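Ticket 927 – Undside helpdesk
Opened: 5/8/25
Product: Daltarar room thermostat, paired with Gusent boiler receiver
Status: Reopened by customer

Your system closed this as "resolved – user settings". It isn't resolved. The heating still drops out every evening and comes back when it feels like it. I have now been told three different things by support, so I'm setting it all down in one place.

First reply said the batteries were low. I fitted new ones and got the same fault, error 40, the same evening. Second reply said the receiver was out of range. It is 4 metres away with one thin wall in between, and your own leaflet claims it will manage a whole house.
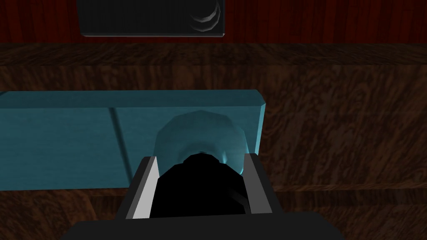
Error 40 isn't listed in the leaflet at all. The online guide calls it "lost contact", then tells me to check the batteries again. I'm not convinced anyone has looked at the log I sent in. The thermostat's casing is black, much like the two fingers of the gripper, and I was asked whether it might be getting warm in the sun. It hangs in a hallway with no window. I had already said so in July.

Third reply said to update the receiver to version 1786. Done. The update took three goes, and the receiver now forgets its pairing whenever the power is switched off, something it never did before. I'd call that a second fault – you may prefer to call it a setting.

I was also asked to try the thermostat in the kitchen, away from the hallway wiring. I left it there for two evenings. It dropped out on both.
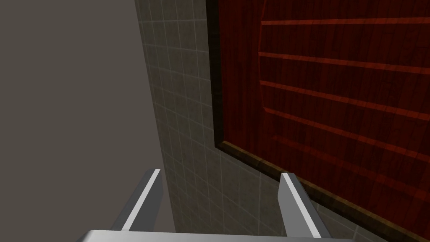

Tiled wall and dark red cabinet door.

The Karakaya engineer who serviced the boiler found nothing wrong with it, and with a plain wired stat connected it ran all evening without a murmur. To me that points at the Gusent unit or the new software.

What I want from you:
– a replacement receiver, or the old software back
– a written explanation of error 40
– no more advice about batteries

Please don't close this again until I have confirmed the heating has stayed on. The wired stat is staying on the wall in the meantime.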